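Clisine hydrogel dressing study: questions and answers for participants and referring clinics

General

What is Clisine?

Clisine is the working name of a hydrogel dressing for partial-thickness burns. It is a thin, clear sheet made mostly of water held in a gelatine network. The network carries a short peptide, which is released into the wound bed over several days. The name refers to the dressing as a whole and should not be used for the peptide alone.

Is it available on prescription?

No. Clisine has no marketing approval. It is supplied only through the study run from the Marurville site, and clinics cannot order it separately.

What is the study trying to find out?

The main question is whether wounds treated with Clisine close sooner than wounds treated with a standard silicone-faced dressing. Scar thickness and itch are recorded as secondary measures. The study is not designed to compare pain relief, although pain scores are kept for safety reasons.

How large is the study?

The recruitment target is 200 participants. At the last update, 149 had been enrolled. Screening logs from the referring clinics contain 3,065 entries, most of which were excluded on burn depth or on the time elapsed before referral.

Who is responsible for it?

Dr Morenike Idahosa is the chief investigator. Laboratory work, including peptide release testing, is led by Abenezer Kassa. Questions about consent or data should go to Ekaette Ogbonna in the study office.
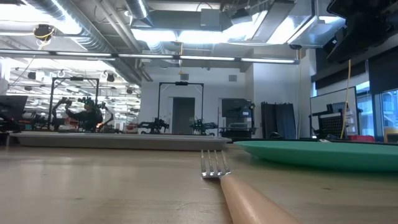

Taking part

Who can join?

Adults with a partial-thickness burn on the arm, leg or trunk who can be seen within 72 hours of injury. The wound must be small enough to be covered by a single sheet. Burns to the face, hands, feet or genitals are excluded, as are electrical and chemical burns.

I have diabetes. Can I still take part?

Possibly. Well-controlled diabetes is not an exclusion. A recent blood result is needed before the decision is made, and the study nurse can arrange the test at the screening visit.

I am allergic to gelatine.

You cannot take part. The sheet contains gelatine of porcine origin. Participants who avoid pork products for religious or other reasons should read section 4 of the information sheet before giving consent.

Can I choose which dressing I receive?

No. Allocation is random, in a ratio of 1:1, and is generated by computer after consent has been signed. The person who measures your wound will not be told which dressing you were given. Please do not tell them.

How many visits are there?

Dressing changes take place twice a week until the wound has closed. There are then follow-up visits at 3, 6 and 12 months for scar assessment. Each dressing change takes up to 40 minutes. The 12-month visit is longer as it includes an ultrasound scan of the scar.

Looking after the dressing

Can it get wet?

The outer film resists splashes. It should not be held under running water or soaked in a bath. If water gets beneath the film the sheet will swell and turn white at the margin. Telephone the study office if this happens, and leave the dressing in place until you have spoken to someone.

There is yellow fluid under the sheet. Is it infected?

Clear or pale yellow fluid is expected in the first days. Spreading redness, a strong smell, fever or increasing pain should be reported the same day. Outside office hours, use the emergency number on your participant card.

May I use creams near the wound?

Plain moisturiser may be used on healthy skin, provided it is kept 2 cm clear of the film. Oily products loosen the adhesive. Silver creams must not be used during the treatment phase.

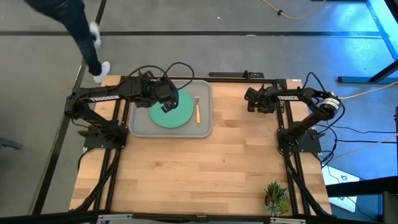 For referring clinics

How should the wound be covered before transfer?

Cling film or a plain non-adherent dressing. Silver, iodine and honey products make the patient ineligible, even after a single application. Please record the time of first cooling on the referral form if it is known.

How are the sheets stored?

At 2 to 8 °C, in the foil pouch. A pouch that has been frozen must be discarded even if it has since thawed, as freezing breaks the gel network. Once opened, a sheet must be applied within 15 minutes.

How is wound closure measured?

By planimetry from calibrated photographs, read by two assessors working independently. Where they differ by more than 10 per cent of wound area, the image goes to Tamsin Merrick for a third reading. The paper tracing method used in the pilot was withdrawn in October.

Does the peptide enter the bloodstream?

Blood samples in the pilot were below the limit of detection at every time point. Sampling continues in the present study for participants with larger burns.

When will results be available?

After the final 12-month visit and database lock. No interim efficacy results will be released. Participants who ticked the relevant box on the consent form will receive a plain-language summary by post.

Whom should we contact about a referral?

Modupe Sani, referral coordinator, weekdays from 8.30 am to 4.30 pm. Forms sent after 4.30 pm are read the next working morning.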